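Ticket: Spare parts and second hand for the Valtatura cell
Opened by: Tiruwork Gudeta
Queue: Equipment planning
Priority: Normal
Status: Waiting on quote

We need to settle the spares order before the December budget closes. Wrist camera views attached. Please confirm which parts we can buy singly and which only come as a set.

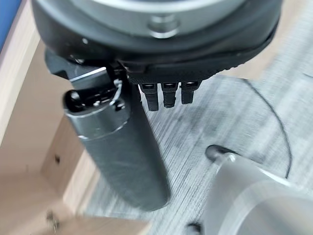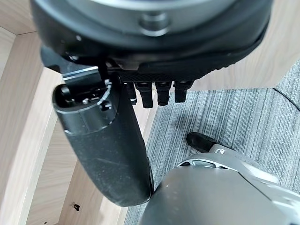
Attachments 1 and 2: hand over the gray floor covering, light wood at left.

Saturday, first entry
Milevus lists the fingertip set at $177 and the grip band at $289. Thumb is not listed. Asked them for a price. There are scuffs or light scratches on ours, so I want one on the shelf even if we keep running this one.

Second entry
Skurine can supply a complete hand for $1,861, mounting plate not included. Belay offered a service plan at $743 a year – covers labor and shipping, no wear parts. I don't see the plan paying off with one hand in use.

Third entry
Milevus replied. Thumb is sold only with its bracket and collar, price to follow. Lead time is almost six weeks. They need the serial number off the housing before they quote.

To do
- Send serial number to Milevus
- Ask Skurine if the mounting plate from the old order fits
- Add two fingertip sets and one grip band to the draft budget
- Hold the Belay plan until the second hand is approved

Leaving this open until the thumb price comes in.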